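Tilik Blackout Curtain Cloth, Black
Sold by Hustulik – price is per yard, cut to order

I started selling Tilik because I got tired of buying curtains that called themselves blackout and then let in every streetlight on my block! It's a heavy, matte black cloth that hangs straight, doesn't shine, and comes out of the dryer looking much the way it went in (low heat, please). I have it in my bedroom, and my friend Embla Ekström closed off the messy half of her studio with it.
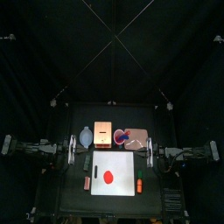
Light blue bowl, tan box, and white cup with a red rim on a dark tabletop.

The cloth is 50 inches wide and comes off the bolt raw on the cut ends, finished on the long sides. You can hem it by machine with a heavy needle, or do what I do and use iron-on tape. For a window, order enough to go well past the sill. For a room divider or a full surround, measure your rail twice and add 25 percent, so the folds have something to work with. Flat black cloth pulled tight looks like a trash bag – gathered, it looks great.

Youssra Benkirane wrote in June to ask about pet hair.

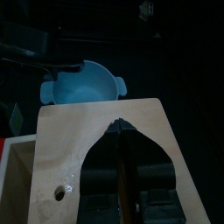 Yes, it shows. A damp rubber glove takes care of it in one swipe, and I've found the weave doesn't snag on claws as easily as velvet does. It will pick up chalk and flour too, so maybe don't hang it next to the stove.

Rings and clips are sold separately. The Bondmont clips grip this weight best, and the cheaper Belhaj ones are fine for short drops.
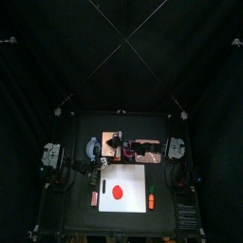 Black fabric hung on all sides, with two thin pale cords crossing near the top.

Color: black only for now
Width: 50 in.
Minimum order: 3 yards
Item no.: 432
Care: machine wash cold, tumble dry low
Returns: uncut lengths only, within 25 days

Want a swatch first? Add one to your cart and I'll drop it in the mail.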